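# 关于我们

大家好呀，我是 Yareli Ibarra，这一页归我写。其实早就该写了，从二月拖到现在，Zyanya 每次碰到我都要问一句“写到哪儿了”，我每次都说“快了快了”。好，现在真的写了！

先说学校。Drandbridge 学校不大，坐落在 Medrano 路尽头那个缓坡上，走进大门先看见一排晾校服的架子（对，我们的洗衣房就在门口，习惯就好），再往里是两栋教学楼和一栋老的手工楼。小学部和初中部共用一个食堂，所以中午会看到六岁的孩子和十四岁的孩子坐在一张长桌上抢最后一块南瓜饼。家长第一次来参观，常常问我们“你们的特色是什么”，我总觉得这个问题很难一句话答完。我在这里教语文，也带社团，待得久了，觉得最好的介绍办法是带你到各个房间里坐一坐。别的房间由别的老师写，我负责写我最熟的那一间，在手工楼二层，楼梯上来左手边，门上贴着一张手画的马头。

马头是 Emiliano Becerra 画的。他当时读五年级，画完以后大家都说像一只生气的羊驼，他也不恼，说那就叫羊驼吧。所以如果你听见孩子们喊“羊驼走日字”，不要奇怪，那是在教国际象棋里的马怎么走。
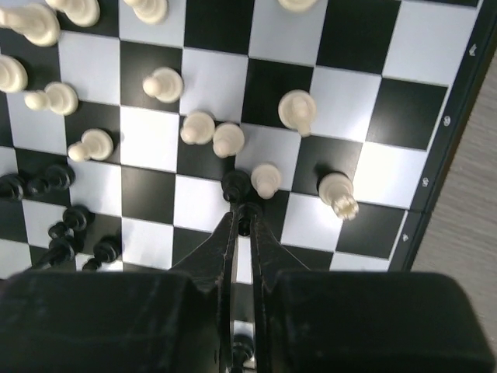 **Drandbridge 学校 · 课外活动部 · Plostine 国际象棋社**

社名的来历很简单：Plostine 是手工楼的旧名，以前的木工课就在这里上。木工课搬走之后，房间空了一阵子，Rigoberto Zepeda 老师抱来两副棋，问我能不能放学以后借用一下。我说可以啊，反正我也在楼里改作文。结果作文没改成几篇，自己倒学会了下棋（下得不好，孩子们都知道，也都不太给我留面子）。

现在社里有 28 个孩子，分成两拨活动。低年级的先来，下到五点，高年级的接着来。棋盘是黑白格子的那种老样子，棋子也是黑白两色，没有什么花哨的。有家长问过要不要换成卡通造型的，孩子们自己投票否决了，理由是“那样分不清谁是象”。我觉得很有道理。

我个人最喜欢的，是一盘棋下到中间的那段时间。开局的时候两边都排得整整齐齐，像早操；等到棋子散到盘面各处，白兵跑到中间，这边一个那边一个，黑子在旁边等着，房间里就会忽然安静下来。刚入社的小朋友在这种时候最容易坐不住，想赶紧吃掉一个什么，吃什么都行！Zepeda 老师就会慢悠悠地走过去，敲敲桌边，问一句：“你走完这步，他走哪儿？”他问完就走，也不给答案。我跟他搭班这么久，听他说得最多的就是这句话，连我家买菜的时候我都会冒出来一句。

说说我们的规矩吧，不多，都是一点一点攒出来的：

- 摸子走子。手碰到了就得走，低年级的孩子在入社头五次活动里可以反悔，之后就不行了。
- 旁边看棋的人不许叹气。这一条是专门为我写的，谢谢大家。
- 吃下来的棋子放在棋盘外面自己那一侧，不要攥在手里，更不要拿来搭塔。
- 下完握手，输赢都握。
- 收棋的时候先收王，再收后，最后收兵。为什么是这个顺序，我也说不清，第一届的孩子就这么收，后来就传下来了。

收棋这件事我还想多说两句。每次活动的最后十来分钟，我们是不下棋的，全都用来收拾。棋子按颜色归位，黑的归黑的，白的归白的，棋盘擦一遍，桌子也擦一遍，椅子推进去。低年级的孩子特别爱干这个，会趴到桌子底下找滚下去的兵，找到了举得高高的，比赢了棋还高兴！有一回少了一个白兵，全社找了好几天，后来是在 Kwame Odoi 老师的大衣口袋里发现的，他自己都不知道怎么进去的。那天他请全社吃了橘子。

Odoi 老师教数学，负责高年级那一拨。他带的孩子要写棋谱，每一步都记下来，字可以丑，坐标不能错。刚开始他们都叫苦，说下棋还要写作业，后来就有人开始翻自己以前的本子，翻到某一页突然大笑：“我那时候怎么会把后送出去啊！”这些本子都放在窗边的柜子里，毕业时可以带走，也可以留下。大多数人都留下了，所以新来的孩子能看到很多陌生的学长学姐是怎么输棋的，我觉得这对他们很有帮助。

比赛我们也参加，不过不是为了奖杯去的（奖杯有一个，摆在食堂，里面现在插着筷子）。每年我们跟 Prolloma 学校有一场友谊赛，两边各出 12 个人，一年在他们那儿，一年在我们这儿。今年轮到我们做东，定在 4月6日，欢迎家长来看。茶水管够，点心是食堂做的南瓜饼，来晚了可能就没了，这个我先声明。看比赛的时候请把手机调成静音，也请遵守“不许叹气”那一条，我会坐在最后一排以身作则。

常有家长问，孩子完全不会下能不能来？能！我们每学期都有从“这个叫什么”开始学起的孩子。也有人问，下棋对成绩有没有帮助？这个我答不上来，我只能告诉你我看到的：有的孩子以前做题写一半就扔笔，现在会多坐一会儿；也有的孩子下了两年棋，作文照样只写三行（你知道我说的是你）。还有家长问，自己能不能来学。说来好笑，Zyanya Arellano 就是这么来的。她女儿在社里，她每次来接都早到，坐在门口看，看着看着就坐进来了，现在低年级那一拨的签到和分组都是她在管，棋也下得比我好。当然，这个标准不高。

想来看看的话，放学后直接上手工楼二层就行，不用预约，找到羊驼就找到我们了。报名表在门口的木架上，填好交给 Zyanya，或者塞进我在语文组的信箱。需要带的东西只有一个本子和一支笔，棋由社里准备。手上刚吃过南瓜饼的，请先去走廊尽头洗手。

—— Yareli Ibarra，语文组，兼象棋社带队老师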